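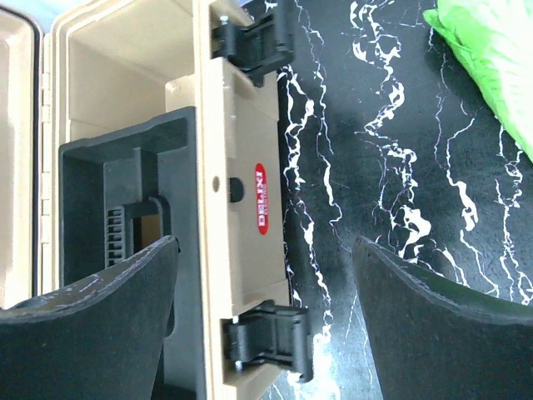 Buying a two-arm bench: common questions

Last updated 22 April 2025. Questions not covered here go to Vignesh Annamalai at Hivstead.

What does the standard bench include?

Two arms, two grippers, the work table, the front beam and the frame with its walls. Each gripper has its own small camera, and a fixed camera covers the whole table. Hand tools, toolboxes, trays and anything else you want the arms to handle are bought separately.

How long does delivery take?

Allow 22 weeks from a signed order. The Serow arms take up most of that. Frames and tables are usually ready well before, and we can send them ahead if you want to prepare the room. Orders placed in January tend to run later. 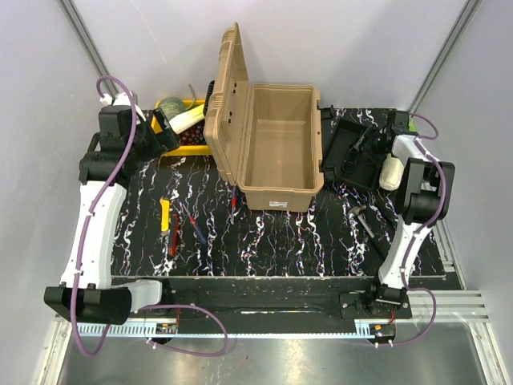 Room planning should start with the arms at full reach, then the cables. Cables need slack above the arms as well as along them, so a low shelf over the bench is a bad idea. Leave a clear walkway at the front for whoever resets the table between runs.

How much should we set aside for objects?

We suggest £600 per bench for the first year. Toolboxes, screwdrivers, a hammer, a utility knife and trays can all come from an ordinary hardware shop. Play food is cheap, but buy spares. Hinged cases with latches are worth the extra money if packing and unpacking is part of your work.

Do we need the matt table top?

It depends on your lighting. The gloss marble top costs less and wipes clean easily, but it does throw back overhead light.

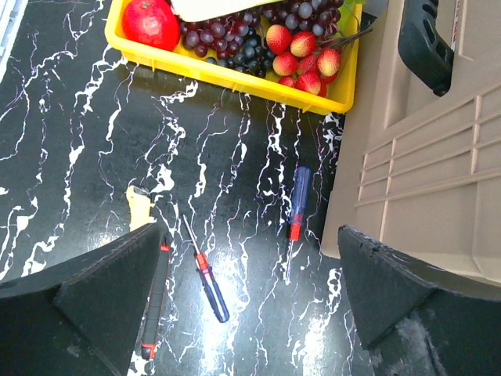 If glare is a problem, try moving or softening the lamps before you order a new top. The matt version from Zavala can be fitted later - it uses the same bolt holes.

What should we budget for spares?

Gripper fingers wear first. Keep 4 pairs in stock per bench and reorder when you open the last one. Cables last longer, but one spare for each arm is sensible.

Is there a service plan?

Yes, through Wandel. It covers one visit a year, parts for the arms and phone support. Fingers and table tops are not included.

How long is a quote valid?

Quotes hold for 28 days. After that we have to check prices again with the suppliers.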